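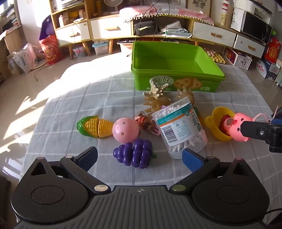

Endden is a table of secondhand listings, kids and household stuff mostly. Plain text, item titles and asking prices and what happened to the listing. Cleaned up from the old swap board exports. Read the notes on prices before you average anything, please.

## whats in it

Two files, both UTF-8, comma separated, header row on top.

- `listings.csv` - one row per listing
- `terms.csv` - the words people use for the same thing, mapped to one word

No seller names, no emails, no street addresses. Those got dropped before the first commit and the raw exports aren't in the history either. Town is kept at the level of "north side" / "south side" and so on. If you find something personal in a title, open an issue with the row id only, don't paste the text. 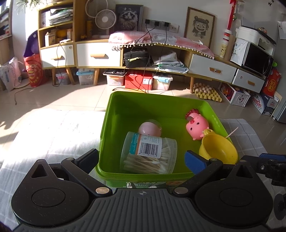 *Endden data card. By Domański, for the Sultus swap board. Last touched in August.*

## columns

Seven in `listings.csv`:

| column | what | notes |
|---|---|---|
| `id` | row id | stable between releases, gaps are deleted rows |
| `month` | month posted | no day |
| `area` | side of town | blank if seller left it blank |
| `title` | as typed | typos kept on purpose |
| `category` | see below | by hand |
| `ask` | asking price, dollars | 0 is free, blank is "make offer" |
| `outcome` | sold / pulled / expired / unknown | self reported |

`terms.csv` just has `seen` and `use`. Lower case everything first or the join will miss half of it.

## categories

There are 29. Full list is in `docs/categories.md`, I'm not pasting it twice because the two copies drifted last time. Short version of the confusing ones:

- `play-food` is its own thing, not under `kitchen`. Real lunch boxes are `kitchen`.
- `bath-toy` only if the title says bath or tub. Otherwise `toy-misc`.
- `storage` covers bins, baskets, drawers on wheels. A bin sold full of stuff goes under the stuff.
- `bundle` if there are three or more kinds of thing in one listing and no obvious main one.
- `baby-gear` and `baby-clothes` are split, old `baby` rows have been redone.

`bundle` is the messy one. Sellers write "box of toys" and thats it. Don't trust it for anything finer than a total.

## prices

Asking price, not paid price. The board never recorded what changed hands. People haggle in messages and we don't have the messages.

Lots of round numbers. Lots of 5s. A few joke prices (`ask` at 9999 and up) are left in and flagged nowhere, filter them yourself. "Price each" and "price for all" are mixed up in the older rows, the title usually tells you which, sometimes not.

Nothing adjusted for inflation.

## outcome

Sellers had to click a button to mark sold and plenty didn't bother. `expired` means the listing timed out, the thing may well have gone to a neighbor the first evening. So sell-through rates from this file come out low. Treat as a floor.

`pulled` = seller took it down. No reason recorded. 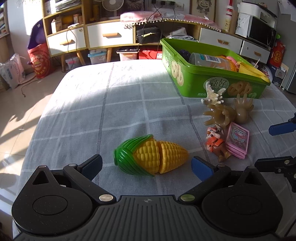

*Toy corn on the bed, yellow tip piece separate from the rest.*

## how it was cleaned

1. Exports joined, exact duplicates removed
2. Personal columns dropped
3. Reposts merged when title, area and price all match inside the same month
4. Category set by hand, one pass, then a second pass on anything in `toy-misc`
5. Prices parsed out of the title when the price box was empty

Step 3 is too eager for free listings. Two different free cribs on the south side in one month come out as one row. Known, not fixed. Step 5 got fooled by ages ("4T", "ages 3+") in early versions, should be ok now, send me any you catch.

## using it

Fine for: class projects, spelling variation, rough price ranges, testing a search box.

Not fine for: valuing a real item, guessing what anybody earns, anything legal. Over 100 rows mention recalled or expired gear in the title (car seats mainly) and they were kept as text only. Check recalls yourself before you buy anything used for a baby.

## todo

- split `ask` into each/all
- redo free listing merge
- second town, Besitance board says yes in principal, no export yet
- `docs/categories.md` needs the new `craft` defintion
- checksums

## license

Table is CC BY 4.0. Credit as "Endden listings, Sultus swap board". Scripts in `/clean` are MIT.

Pull requests ok, small ones get read faster. Put the row ids in the description.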